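Equipment Plan and Budget for the Utensil Sorting Project

The goal of our project is to collect enough demonstrations of one household chore, putting chopsticks and spoons into a holder, to train a small two-arm robot to do it. This part of the report covers what we need to buy for the second half of the year and how we decided on it.

Our team has $800 from the department. Of that, $295 is already set aside for the bench rental at Mirham, where the arm will be mounted in June. That leaves $505 for everything else.

We started with a list of every part we wanted and then crossed out what we could borrow or put off. The first thing to go was a second work table. A household table with a cloth on it does the job for hand-held collection, and the objects are ordinary kitchen items that cost very little. The main expense is whatever touches the objects. Thin round things are hard on gripper fingers, and a chopstick pinched near one end puts all of the load on a small spot of the pad.
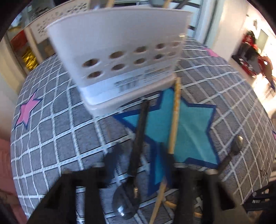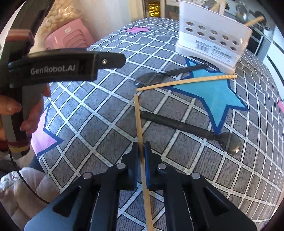
By Carys Hughes
Student project report, Gronow Robotics Course

What we plan to buy

Finger pads are the top item. We want spare sets in two hardnesses so that we can compare them on chopsticks and on spoon handles. Cludent sells them in packs, and we have put $200 in the budget for pads and the screws that go with them. If the softer pads turn out to wear too fast, we will put what is left of that money into the harder ones.

The next item is storage. Video from the grippers fills a drive quickly, and we lost a week in the spring moving files between laptops. We plan to buy 2 external drives and keep the same files on both. We have not picked a model yet. The limit for this line is the money left after pads, minus a reserve for shipping and broken parts.

Utensils come last. We want chopsticks with smooth tips and with ridged tips, and spoons with handles of different lengths. A plastic holder with drainage holes is fine for our purpose, and we do not need a special fixture. Extra holders should be a different height from the first one so the robot does not learn a single drop point.

What we decided not to buy

We looked at the Grorker motorized table, which can raise and lower the work surface between trials. It would use up most of the budget, and a few books under the table legs give us the same change in height. We also left out new lights. The plan is to collect at several times of day with whatever light the room has.

Order of purchases

Pads should be ordered first so the comparison can be finished before the bench rental begins. Drives come next. Utensils can be bought locally in one trip, and the receipts go in the shared folder under the project name.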